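Home News Features Food & Home Opinion Subscribe

The bag drawer

Ruan Ngcobo keeps his plastic bags in the second drawer down, under the cutlery, and before I have my coat off he has pulled it open to show me. They're folded into flat packets, the thin ones at the front and the thicker ones behind. I tell him my own drawer is full of the same bags in a knot. He says most people's are.

Ngcobo teaches a short course in Altcombe called Clearing the Table. It costs $200 for four evenings, which struck me as a great deal of money to be told to throw out a coffee cup, and I said so on the phone when I asked to meet him. He laughed and said to come over and he'd make lunch. I came over. Lunch was a cheese sandwich, and a good one.

His argument is that households don't get messy in cupboards. They get messy on tables, and they do it with things that came in by hand and were put down for a minute. Takeaway cups are the worst, he says, followed by the bag whatever-it-was came in.

"A cup with a lid on it doesn't look like rubbish," he says. "You take the lid off and see a cold centimetre of coffee and you deal with it. With the lid on, your eye goes straight past. It could be full. It could be somebody else's. So it stays."

I ask whether there's any research behind that. There isn't, or none he can name. What he has is a notebook. For one April, while he was living in a share house in Wunham with three other adults, he wrote down every item left on the kitchen table at ten at night. The month came to 681 items. Of those, 291 were cups, lids, bags or wrappers.

I point out that four adults in a share house is hardly a fair sample of anything, and that people who know their cups are being written down will behave oddly.

"They didn't know," he says, and then looks a bit sorry. "Well, one of them worked it out. She started leaving things there on purpose. I took her out of the count, as best I could tell."

So the number is a guess with a notebook attached. He doesn't argue with me on this. He says the point was never the number, although the number is in the first paragraph of his flyer and in the second paragraph too.

He didn't start out in this line. For nine years he did stock control at Dosance, the catering supply warehouse out past the rail yards, and he talks about it with more affection than he does about the course. At Dosance, he says, nothing was allowed to sit on a bench without a label. If you put a carton down and walked away, somebody would be along to ask you what it was. He'd like to bring some of that home. I ask him whether anybody wants to live in a warehouse.

"My wife asked the same thing," he says. "We've come to an arrangement. The table's mine and the bedroom chair is hers."

I wasn't shown the bedroom chair.

The method, as far as I can get him to lay it out, comes down to emptying your hands in the right order. You come in the door with a cup in one hand and a bag in the other. The bag gets emptied first, all the way, and folded while you're still standing. Then the lid comes off the cup. He's firm on this part: the lid off before the cup goes down, every time, even if you mean to keep drinking. Lid in one bin, cup in whichever bin your council tells you. He won't be drawn on which, as he's been caught out before by people from the next council over.

It takes him under a minute. I know this as he made me time it. I said that a minute is fine for a man with no kids at home and a free afternoon, and that a parent with a toddler on one hip has no hands to empty.

"Then leave it," he says. "Leave it, and do it after. I'm not the police."

This is the trouble with interviewing Ngcobo. On paper he is strict, and the flyer uses the word "never" four times. In his kitchen he gives way on nearly everything. By the time we'd finished the sandwiches he had allowed that some people like a cluttered table, that his own mother's was buried for forty years and she was the happiest woman he knew, and that the folding of bags might be "more for me than for the bag."

What he won't give up is the bag with the handle hole. He has a particular dislike of it. A bag with two loops gets hung on a doorknob and used again, he says, but the clear sort with a slot punched in it has nothing to hang by that doesn't tear, so it gets flattened by whatever is set on it and is still there on the weekend.
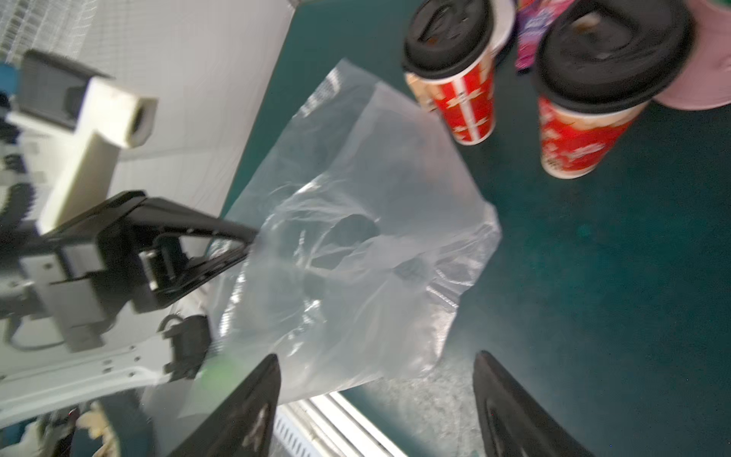
Mengal, who took the course last spring and wrote to me afterwards, thinks he has the bags wrong: hers get used for muddy shoes and wet bathers, and if she folded every one the day it came in she'd never remember she had them. She keeps them out where she can see them. She did say that the business with the lids had stuck.

I put that to Ngcobo and he was quiet for a while. Then he asked how many bags she had out. I didn't know. He said he'd be interested to hear.

The question I'd really come to ask was about the money. The course has brought in $1,583 so far this year, after the hall hire, a figure he gave me without being pushed. It isn't much of a racket. He does it in the evenings and spends his days doing stock for a hardware place, and he says he'd run the course for less if the hall were cheaper.

I still don't think four evenings are needed. By my reckoning there's one evening in it, and a page of notes. The second evening is given over to mail and the third to chargers and cords, and when I asked what happens on the fourth he said people mostly bring photos of their tables and talk — "and that's the one they come back for."

Do they keep it up? He can't say. He rings round after six months, and the people who answer tend to be the ones with something nice to report. He knows that isn't proof. He offered it before I could.

On my way out he gave me a folded bag from the drawer with the rest of the loaf in it. It's been on my hall table since 23rd April, and the bread is long gone.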